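Dernix puts chore robots through household trial

Home robotics firm Dernix said its machines finished 300 of 372 assigned chores without help in a trial that ended on 31st December. The company ran the tests in two furnished apartments in Urport, using tasks such as picking up clothes, wiping counters and moving small items from room to room.

The remaining attempts either stalled or needed a person to step in. Dernix said folding laundry and loading dishes gave the most trouble, and it has no date for a home model.
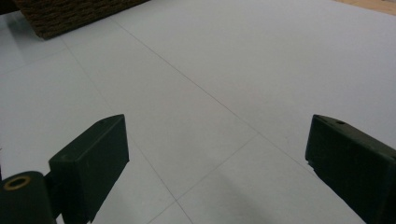 Floors were the other weak point, according to Eskil Sjögren, who led the trial. A robot that tidies has to find small things on the ground and keep its bearings while it looks. Pale tiles with a soft sheen and thin grout lines offer few landmarks, he said, and the change from tile to a tan wooden strip can be read as a step. Something with a strong texture, like a woven brown piece standing on the tiles, is far easier for the software to pick out.

"It can do a chore 100 times and then miss a sock," Sjögren said. "People won't put up with that at home."

Shops may come first. Retailer Aydoğan plans to try the same software for shelf tidying at its Wunitz store in March — after closing time only, with a staff member present. Dernix did not say what the store trial will cost.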